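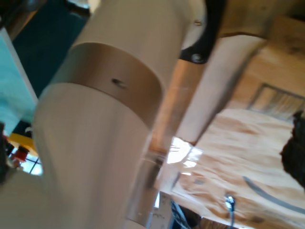 September, 21:40. Second evening on the bench room at Raltembridge. Left work at five, ate standing up, started at half six.

Sanded the second board with 80 grit along the grain. The brown blotches are in the timber and won't sand out, as I found on the first one. Left them. A darker oil might even them up but I don't want a dark top in a room that gets so little light after lunch.

First coat of hard oil on the offcut only. The tin says seven hours between coats, and the man at Bakke says overnight at this time of year. Will go with overnight. 500 ml should do both faces and the edges, with a bit over for the shelf.

Cables next. I had meant to fix everything to the underside with clips, then remembered I'd have to lie on the floor each time something needed swapping. Decided on a shallow tray along the back edge, open at the top, 50 mm deep. Thin leads go in loose. Anything with a plug that gets pulled often stays on top, within reach. Blue leads to the left end, grey to the right. I have written this on tape inside the cupboard door, where I will see it.

Drilled for the tray brackets. First hole wandered off the mark by 2 mm, so I plugged it with dowel and glue and moved along. Pilot holes after that, no further trouble. Two screws short. The Vuvo packet had the wrong length in it again and I am not going back to Follosthorpe for two screws. There are some in the shed, in the coffee tin or the one next to it.

Valter Barros rang at eight about the drawer runners. He wants soft close. I said plain ones, they cost half as much and can be taken apart. He is sending the measurements of the old unit regardless. Asked him for the depth with the front off, which he left out last time.

Swept up. Wiped down with a barely damp cloth and then a dry one. Dust had got into the socket covers, so those want a brush tomorrow before the oil goes anywhere near the room.

To do: screws from shed. Check the offcut for tackiness before work. Cut the tray ends. Ring Valter back with a yes or no on the runners. Buy more 120 grit, the last sheet tore.

Left shoulder sore. Bed at ten.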